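Ticket: episodes rejected on upload, bench 2 (Farwood)
Opened by: Iona Moffat
Assigned: Hok-lam Chow
Status: open, workaround in place
Task set: cable pickup, two arms

Iona, 09:40
Uploader throwing out episodes from this morning. Error is "stream length mismatch, left arm". Right arm fine. Head camera fine. 16 episodes gone so far, all from after the Flendero update. Anything recorded before it goes through ok.

Hok-lam, 10:05
Can you send one of the rejected ones? Don't delete the local copies – uploader clears them after the second retry unless you untick the box.

Iona, 10:20
Unticked. Sent episode 1,624. Left joint log stops short of the video, right one runs to the end. Restarted the recorder, same again. Swapped the left data lead, same agian. Arms parked over the cable heap, task not started, in case you want to look at the start pose.

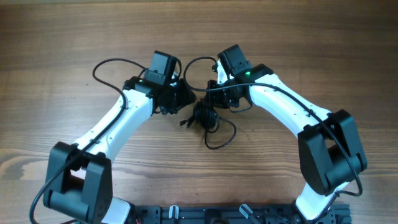 Do the failed attempts need uploading as well, or only the good ones?
Upload both, but mark the failed ones as failed before they go, otherwise they get trained on as if they were good.

Hok-lam, 11:15
Looked at 1,624. Left log is dropping samples from the first second, not just stopping early. New Flendero opens both arms on one thread, and left gets read second. Video carries on at full rate so the lengths drift apart. Not your wiring.

Workaround: recorder settings, untick "shared read", restart, home both arms, record one short dummy episode and check the two logs match. Then carry on.

Iona, 11:50
Done. Dummy matched, next few uploaded. Slight lag on left when teleoperating though, wasnt there yesterday.

Hok-lam, 12:10
Lag is a known one, Mei-kuen has it on the Yuen bench too. Keep going unless it gets worse. Rejected episodes can't be repaired, please re-record. Leaving this open until the patch is in.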